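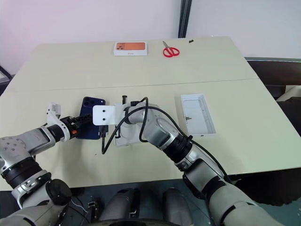
The phone had come to Anil Venkataraman in a padded envelope with a claim form folded round it. The form said Intermittent charging, customer reports, and then nothing more, because the customer had not reported anything more. The return address was a flat in Prunham.

He read the form twice and put it under the edge of the lamp. Then he took the torch and looked into the port.

A charging port is a small slot with a tongue in the middle of it. The plug goes round the tongue. Most faults that come in as charging faults are lint. It gets in from pockets, a few fibres at a time, and each time the plug is pushed home it presses the fibres flatter against the back wall, until there is a felt pad there and the plug stands proud by half a millimetre. The owner pushes harder. The owner then buys a new cable, and after that a new charger, and after that writes to Jorkik, who had sold the phone and held the warranty.

There was no lint in this one. He tried the wooden pick anyway, along both sides, and it came out clean.

He wrote: Port clear. Contacts bright. No corrosion.

Jorkik paid per unit closed. A unit could be closed as Repaired, Replaced or No Fault Found, and the last paid least. Sundaram, who had the bench before him and had trained him on it, used to replace the port assembly in every case and close everything as Repaired. Her figures had been very good. She had moved to the Reltstead office in March and left behind a drawer of used ports, all of them working.

Anil plugged the phone in. It charged. He moved the plug gently to the left, then to the right, then up and down, holding the phone still with the other hand. It went on charging. He took the plug out and put it back. He did this for some time, keeping the same angle and the same pressure as far as he could, and listening for the click, which was sound.

The procedure for an intermittent fault was 72 insertions, with the charge current noted at each. Where the number came from was not recorded in the procedure. He ruled a sheet into columns and began.

At the thirty-first insertion the current read zero.

He stopped with his hand where it was. The plug was fully home. He had felt it click. He waited, and the reading stayed at zero, and he wrote it down with his left hand so as not to disturb anything, which made the nought look like a six. He corrected it. When he looked back at the meter the current had returned to normal.

He finished the sheet. There was one other zero, at insertion fifty-eight, and it lasted as long as it took him to notice it. Two failures was enough to rule out No Fault Found. It was not enough to say what the fault was.

He put the sheet beside the claim form and thought about the flat in Prunham. Someone there had plugged this in at night, beside a bed or on a kitchen worktop, and in the morning had found it flat. The next night it had worked. They would have turned the plug over, changed the socket, blown into the slot. They would have told somebody, who would have come and tried it and found that it worked perfectly well. He supposed that was why the form was so short. After enough of that a person stops describing things.

He rang Reltstead.

"Is it the port?" Sundaram said.

"I don't know. It's clean. It dropped out twice."

"Then change the port."

"It might be the board behind it."

"It might," she said. "Change the port and send it back. If it's the board, it'll come in again."

"And they'll have to go through all this again."

"They'll have to go through it with a new port," said Sundaram. She was not being unkind. He could hear her typing.

When she had gone he opened the drawer and looked at the old ports, then shut it. He fetched the heat mat and the thin blades and the tray with the magnetic strip. Opening the phone would take forty minutes, and checking the joints on the board behind the port would take the rest of the afternoon, and there was no line on the Jorkik sheet for either of them if he found nothing.

Under Customer reports he added, in small capitals so that it could be read by whoever had it next: CUSTOMER IS CORRECT. Then he dated it, 08/11/2023, and switched on the mat - it took a while to come up to temperature - and sat down to wait.

We use cookies to improve your experience on this site. By continuing to browse you agree to our use of cookies. Accept | Manage preferences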